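Lultow Toy and Household Lending Library
Minutes of the July members' meeting
Held July 13, 2026, in the long room at Lultow

The meeting opened a little after the hour, once everybody had found a chair and the people who had come straight from the Mets side of town had been given something cold to drink. It was a good turnout for the time of year, and the chair said how nice it was to see so many faces when half the county seems to be at the lake. Apologies were read out and accepted.

1. Minutes of the last meeting
These were taken as read, with one correction. The puzzle shelf was moved to the window side, and the earlier minutes had it going to the door side. Several members had gone looking for it by the door and were good-humored about it.

2. Loans and returns
Loans are up again, which pleased everyone, and the summer bags for families have been very popular. There are some 200 pieces still out from the spring. Most of these are small things that slip under a sofa or into a coat pocket, and the feeling of the meeting was that we should go on being gentle about them. It was agreed to send one friendly reminder at the end of July and leave it at that. A member asked whether we could bring back fines, and after a fairly long talk (during which the cookies went around twice) it was decided to leave things as they are.

3. The odds and ends
This took up the largest part of the evening, as it usually does. For newer members, the odds and ends are whatever comes back to us without a bag or a label, and they all go into the metal bin on the table until someone can work out where they belong. The bin has had a hard life and its floor is well scratched, but it is sturdy and wide, and the sloping sides make it easy to reach down to the bottom. There was an offer of a plastic tub to replace it, which was declined with thanks.

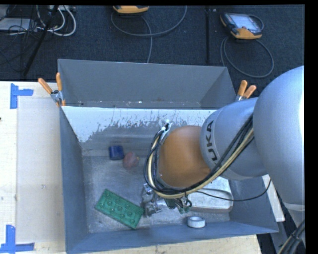
The green studded block was talked over first. Our Misus building sets do have green pieces, but so do the Pedus ones, and the two don't fit together well, as anyone who has tried to separate them with a butter knife will know. It will be tried against both sets before the next meeting and put away with whichever one it clicks onto. The small dark blue block has rounded edges, and one suggestion was that it came from the toddler shelf. It will stay in the bin until the toddler sets have been gone through properly.

The white ring was taken to be a roll of tape by most of those present, and if so it should live in the mending drawer with the scissors and the glue. The shallow silver tray was put forward for the play kitchen, where a tray is always wanted, though one member felt it might be somebody's own and asked that we wait a month in case it is claimed. This was agreed. No one would commit to a name for the pinkish-red thing, and it was carried over to next time.

There was then a wider discussion about labels. It was felt that a dot of paint on each piece would save a lot of head-scratching, one color for Pedus and another for Misus. Against this, it was pointed out that little ones chew things, and that we have 1000 pieces at the very least in the building sets alone. It was decided to make a start with the bags and boxes, and to come back to the pieces themselves once we have asked about a safe paint.

4. Shelves and floor
The dark carpet is holding up nicely but does hide small parts, and members are asked to run a hand under the table before they lock up. The two low shelves from Mets will be collected when a car big enough can be borrowed. Offers would be very welcome.

5. Sorting evening
We'll hold an extra sorting evening before the end of the month, from 5 until 8, with supper. Please bring a dish if you can, and any empty jars with lids.

6. Any other business
The spare key is back on its hook. Thanks were given for the new kettle, which is much quieter than the old one.

The meeting closed with tea. The next meeting will be in the same room, at the usual time.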